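Workshop News > Faults and Near Misses

The hand that would not let go

October 2, 2018
By Calum Rennie

Most of you will have heard by now that Baptiste held on to Hamish Kinnear's sleeve for longer than either of them wanted. The version going around the kitchen has Hamish dragged across the table, which he is doing very little to correct. What follows is duller and comes from the log.

It happened on run 412 of the tidy-up task, a little before lunch. Baptiste had picked up a bottle with the right hand, moved it a short way, and put it down. Hamish leaned in to turn the bottle so its label faced the other way for the next run. He should have paused the task first. He will tell you he did pause it, and he is half right, because he tapped the pause button on the tablet and the tablet was, at that moment, showing him a very nice dialog box about a software update. The tap closed the dialog box. Baptiste carried on, decided that the nearest graspable thing was now the cuff of Hamish's fleece, and grasped it.

No skin was involved. The fingers closed on fabric just past the wrist, and the arm began its usual lift. Hamish did what the laminated card says to do and hit the red button with his free hand. The arm stopped at once, as it should. The hand stayed shut.

This is where it gets interesting, or at least where it gets to be my problem. All of us at Irunis have been trained to believe that the red button makes everything go limp. It doesn't, and it never has. The arms lock when power goes, so that they don't fall on the table or on whoever is under them. The hands are supposed to wait 3 seconds and then relax the fingers. That pause was put in so Baptiste wouldn't drop a full bottle the instant anyone bumped a button. On run 412 the seconds passed and the fingers did not relax. Hamish stood there, bent over the mat in a sort of bow, and said several things that the log has no field for.

Fergus MacAulay came over and pressed the red button again. I have asked him why. He says it seemed like the thing to do. Then he tried pulling the fingers open by hand, which works on the thumb and doesn't work on anything else, and then Hamish took off the fleece.

I would like it recorded that taking off the fleece was the correct engineering response and that it took two grown men a good while to think of it.
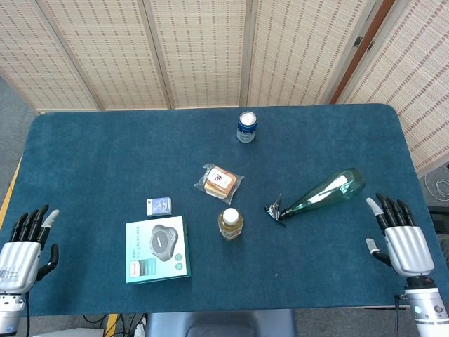 Baptiste's hands at either edge of the mat, with the bottles, boxes and snack for the tidy-up task.

So what went wrong? Jouko Pesonen spent the afternoon with the log and the evening with the source code, and found that the release depends on a message. When the red button goes in, the safety board tells the hand controller to start counting. When the count runs out, the hand controller asks the planner, Pusa, whether anything fragile is being held. If Pusa says no, the fingers open. If Pusa says yes, the fingers keep hold until a person uses the manual release.

You may have spotted the weak point. The red button also cuts the link to Pusa. The hand was asking a very sensible question of a program that could no longer hear it, and since silence had been coded as "better be careful," it went on being careful. In the log the same question is repeated 1229 times. Jouko printed the first page of it and pinned it up by the coffee machine, where it reads like a child asking for a biscuit.

The obvious question is why we hadn't seen this before. The short answer is that we hadn't been stopping the thing properly. Nearly all our stop tests were done with the hands empty, and an empty hand skips the question. The few tests we did with something in the grip were done on the old controller, before the Wivero update in spring, when the question went over a separate wire that the red button left alone. The update moved it onto the shared link to save a cable. I signed that change off. My initials are on the sheet, and Ward De Graaf has been kind enough to leave the sheet on my desk so that I can look at them.

Now to the manual release, which exists. There is a small catch on the inside of each wrist, and pushing it while turning the hand outward lets the fingers go slack. Hamish didn't know about it. Fergus knew about it but remembered it as being on the elbow. I knew where it was and was at the dentist. The catch gets one mention in the manual, in the chapter on cleaning.

There has also been some discussion of the spray bottle, and I'd like to settle it. The worry is a fair one: a hand that clamps and stays clamped is one thing around a sleeve and another around a trigger. Jouko tried it on the bench with plain water, stopping the right hand halfway through a squeeze. It held the trigger down exactly where it was. One squirt came out and that was the end of it, as you would expect from that kind of sprayer. Even so, anything in a spray bottle on that table is plain water from here on, and if you bring in your own bottle from home I will be asking what used to be in it.

Baptiste has been off actual runs since the incident. The hands can be powered for bench checks by Jouko or me and by no one else, however good your reason. Here is what changes before the runs start again.

The release no longer asks anyone's permission. After the pause, the fingers open, and if that means a drink on the mat, then the mat gets a drink. It is felt and will hold a grudge, but we have a spare. Jouko has this working on the left hand, and the right hand will follow once he has slept.

The tablet will stop showing update notices while a task is running. Better still, the pause button on the tablet is being taken away altogether. It was never meant as a safety control and we had all started treating it as one, me included. If you need to reach onto the mat, you use the key on the post, and you take the key with you. Yes, in your pocket. Yes, every time, even if you're only straightening a box.

Stop tests will be done with a full grip on both hands, at the start of each day, using the foam block. It takes around 2 minutes. I have timed it, and then I have timed it while complaining, and the difference was small.

The catches on the wrists are getting a dab of orange paint, and everyone who works at the table will come and find me and show me that they can release a closed hand. Fergus has already done his. He went for the elbow first.

Last, sleeves. I don't want to make too much of this because the sleeve was not the fault, and a rule about clothing is a fine way to avoid fixing a controller. But loose cuffs get pushed up above the elbow from now on, and that goes for visitors too. Baptiste picks things by shape and by how near they are, and a dangling cuff scores very well on both.

Hamish is fine. There was no mark on his arm when Ward looked it over, and he turned down the offer of a form, then was told the form wasn't an offer. The fleece was recovered with a stretched cuff. He has put in a claim for a new one, and the claim has been passed back to him twice for a missing receipt from 2011.

If you have had anything like this happen with either hand, including small things you shrugged off at the time, please tell me or Jouko. I'm thinking especially of grips that took a beat too long to open after a stop. Two people have already said something along the lines of "oh, it does that," and I would have liked to hear it in spring. You won't be in trouble. I have already taken the top spot on that list.

We hope to restart with short runs once both hands pass, and to be back on the full tidy-up task by December. The sign-up sheet is on the door as before. Hamish's name is on it, near the bottom, in pencil.

Filed under: Robots, Safety, Things That Got Stuck

Recent items
Why the left arm hums (and why we are leaving it alone)
New keys for the post: collect yours from Ward
Pusa and the case of the missing lid
Notes from the Wivero visit
Parking, again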